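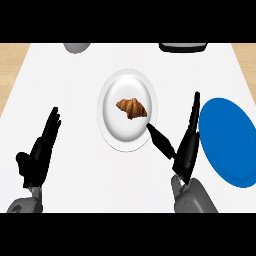 3 min read

July, bench notes, a bit after 7 in the morning

Came in early to get the laminated dough going before the kitchen heats up, and wow am I glad I did. Yesterday the butter was practically soup by the second fold! Today the room was still nice and cool and the first sheet rolled out like a dream. I used the Talositz butter again (the one Radomír brought over) and I think I'm done arguing with Doaa about it, she was right, it bends where the other one cracks.

Batch 23: 296 g water, same flour as last time, a pinch less sugar. Mixed it short, rested it overnight in the bottom fridge. The top fridge is still acting up and I don't trust it with anything I care about, so please stop putting my dough in there, whoever you are.

Folds: one double, one single, long rest between them. I tried skipping the last rest once in batch 19 and the corners shrank back on me and I said some words. Not doing that again.

Rolled the sheet to 7 mm before the last fold, then down thin for cutting. Got impatient near the end and one side came out thicker, so I'll have a few lopsided ones. Marwa can have those, she says they taste the same and she isn't wrong.

Things I want to sort out:

- The egg wash. Mine goes on streaky. Reda thins his with a splash of milk and I keep forgetting to ask how much.
- Proofing. I go by the wobble when I nudge the tray, but Mohcine wants an actual time written down and fair enough, he's the one who has to do it when I'm off. Will clock it on the next batch.
- New rolling pin from Brirkel is lovely but so heavy! My wrists had opinions by the third sheet.

Flour order: we're down to one open sack of the Nasr and I'd rather not switch in the middle of all this. Doaa, if you read this before I see you, could you add two sacks to the list? And parchment.

Second tray is proofing on the rack by the sink, leave the cover on. I'm off to scrub butter out of my sleeves.

14 shares · 6 comments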